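Notes from the open house at Govness

The Govness building on the canal side opened its doors in May, and I went over with Nele Rathjen, who had signed us both up for the one o'clock tour. It is a former bus depot with three floors. The ground floor is the sorting hall, the second floor is mending and pressing, and the top floor has been set up as a row of small home rooms where the folding classes meet. Admission was free and the parking lot was full by noon.

Our group had 18 people in it, which was too many for the sorting hall. The belts were off for the day and it was still hard to hear the guide, Wiroj Saengthong. He explained that clothes come in from 52 drop-off points across the county and are first split by weight of fabric -- coats and sweaters on one side, shirts and light pants on the other. Anything with a broken zipper gets a yellow tag and goes upstairs. The building handles 228 bags on a normal day. I asked how many of those end up as rags, and he said it changes a lot with the season and he would rather not give a number.

Mending was the shortest stop. Two people were replacing buttons at a long bench, and there was a rack of finished coats behind them. The thread cabinet takes up a full wall and is sorted by color, then by thickness. Nele wanted to look through it and had to be called along.

Pressing was warm and smelled of starch. They use steam tables made by Bavum, bought used, and one of them was open for repair with its cover on the floor. Visitors could try the smallest table on a pillowcase. I did not, as the line went back to the stairs.

Most of our time went to the top floor. The rooms there are furnished the way people really live, with a sofa or a bed, a low cabinet and the usual small things on top of it. The class is built around the idea that most people fold clothes wherever there is a clear flat spot, and few have a proper table for it. Carmela Pastor teaches it. She starts everyone on a collared shirt, preferably checked or plaid, and has them use the pattern as a ruler. If the stripes on the folded-in side run straight with the stripes under them, the fold is square. A plain white shirt gives you no help at all.

Her order is collar first, then one side, then the sleeve back down along that side, then the other side the same way, then the hem up in two turns. She flattens the collar with the palm and leaves it alone after that.
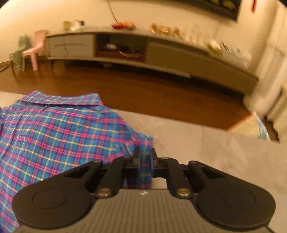

Xóchitl Ledesma disagreed with the hem in two turns and told the group so: three turns makes a smaller packet that will stand up in a drawer, and at her house the two-turn shirts fall over as soon as one is taken out. Carmela said three was fine for a drawer and two was better for a shelf, and that the class teaches two because the shop downstairs uses shelves.

I tried it both ways on a blue plaid shirt. My two-turn version was neater. The sleeves gave me the most trouble, mainly because I kept pulling them tight and that drags the shoulder out of line.

The tour ended in the shop at about the time the coffee ran out. Shirts were on the left, by size, with a sign for the Myklebust shelf system they put in last winter. Nele bought a wool skirt and a tin of buttons. I left with a printed sheet of the folding steps, which is clear except for the drawing of the second sleeve.

The folding class meets again in the fall and costs nothing if you bring a bag of clothes to donate. Sign-up is at the front desk. Take the side stairs if you go, as the elevator only reaches the second floor.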